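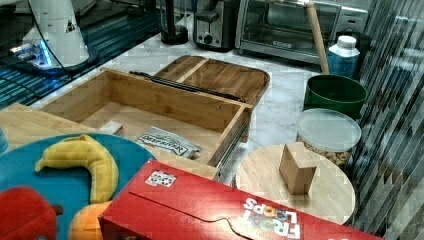

Breakfast counter

A breakfast counter, known in Miltside and the neighboring valley as a morning side, is a stretch of kitchen countertop set aside for the first meal of the day. It holds the toaster, the bread, the cereal and whatever plates and boards the household likes to have within reach before anyone is fully awake. The term covers the arrangement and the habit of keeping it, and a counter may be a morning side until 10 a.m. and an ordinary work surface for the rest of the day.

Layout

Most morning sides put the heat at one end and the food at the other. A toaster oven and a slot toaster usually share the end nearest the outlet, with a dish towel somewhere close by, and the middle is left for a board or a tray where the buttering gets done. Dry goods go along the back wall in jars and canisters,

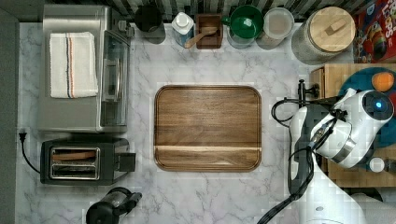 and it is here that households differ most, some lining everything up by height and others — quite happily — letting the tea, the sugar and the wooden spoons settle wherever they were last put down. Cereal tends to stay in its own box, partly out of habit and partly for the pleasure of reading the back of it over a bowl.

Boards and plates

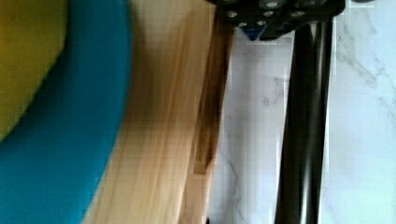

Wood has long been the favorite surface for the middle of the counter, being kind to knives and pleasant to the hand. Cooks in Warilden like a board somewhat larger than the plate that goes on it, and 16 inches is the length usually given there. A round-edged plate in a strong color such as teal blue looks especially well against honey-colored wood, where the grain shows in long streaks of cream and orange-brown beside the rim. Boards are wiped after use and oiled when they begin to look thirsty, which in a dry July can be fairly often.

The bread box

The bread box, usually of pine or bamboo, stands at the back of the counter. The older kind has a lifting lid, while the newer has a front drawer, so that the top stays free for fruit, cups and cans. Sliced bread is commonly kept in its bag inside, and many families let small odds and ends live in there too.

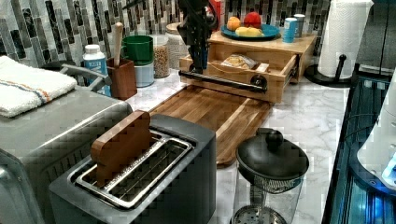
Chepkoech Kariuki disagrees with this last custom, and writes that a bread drawer "should smell of bread and nothing else, and should be emptied of crumbs every time the loaf is finished." Fruit on top is fine by her, provided the plate can be lifted off in one go when the box needs cleaning.

See also: Bread drawer; Cereal canister; Tea shelf (Magesa)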